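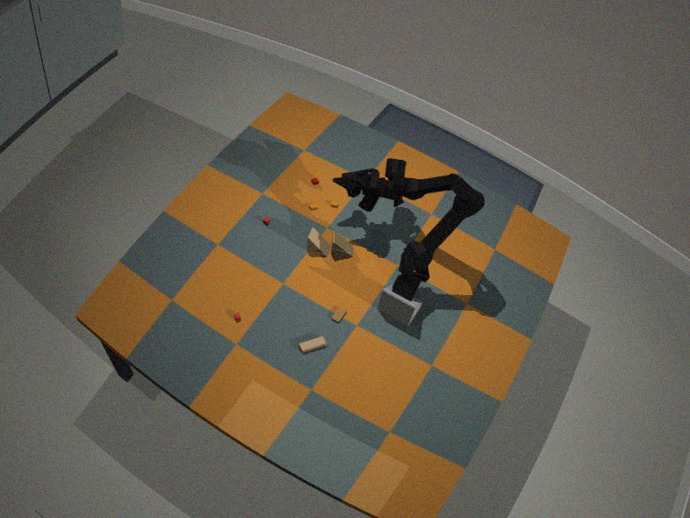 The Open Plan Has Had a Good Run

Tuesday, May 10, 2022

I live in a house with no wall between the stove and the sofa. When I fry onions, the sofa fries onions. The cushions have held on to a salmon dinner from last August, and I have started to think of it as a tenant.

We bought from plans. The builder, Koltach, had a model called the Cuesta, and the Cuesta's whole pitch was flow. Flow was in the brochure so often that I began to suspect a plumbing feature. You would cook, the children would do homework at the island, someone would laugh near a bowl of lemons. It did not mention the dishwasher, which runs through every movie we watch and always seems to reach the loud part during the quiet part.

I should say I asked for this. I went through the plans with a pencil and took out the one interior wall they had left me. It cost extra. Taking away a wall that had not been built yet was, I learned, an upgrade. 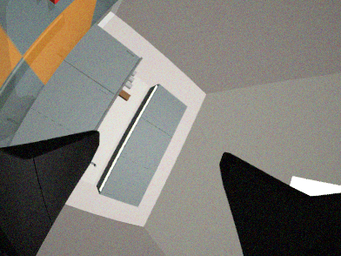 Kitchen wall section, on a tilt.

My case against the open plan is mostly about doors. A door is the cheapest piece of comfort in a house and we have spent decades paying people to leave it out. With a door you can be on the phone. You can leave the pans until morning and eat dessert like a person with no pans. You can be annoyed with your family in private for 15 minutes and come out improved.

Then there is the heating. Our downstairs is 830 square feet of single room, and to warm the chair I am sitting in I have to warm all of it, including a corner where we keep a fern and no one has ever sat.

The usual defense is light, and I'll grant it. A big room with windows at both ends is lovely at breakfast. So is a glass door. So is a wide opening with a pair of pocket doors, which my grandmother's house had and which she closed every evening at 7 as if she were shutting a shop.

The other defense is entertaining. We entertain maybe twice a year. The guests stand in the kitchen end, all of them, shoulder to shoulder, as guests have done in every kitchen ever built. 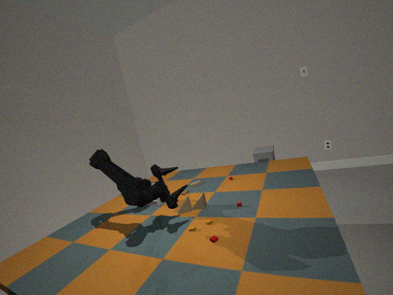
Checkered squares in orange and blue-gray.

Friends of ours are building over in Jellesia this summer, and their designer at Flenda has drawn them the same big room with a different name. I believe it is a "gathering core." I have told them to keep the wall. If they hate it, they can knock it down in ten years and feel very modern.

As for us, we got a quote to put ours in. The visit alone was $200. The man stood where the wall would have gone, looked at both ends of the room, and asked whether we'd had fish.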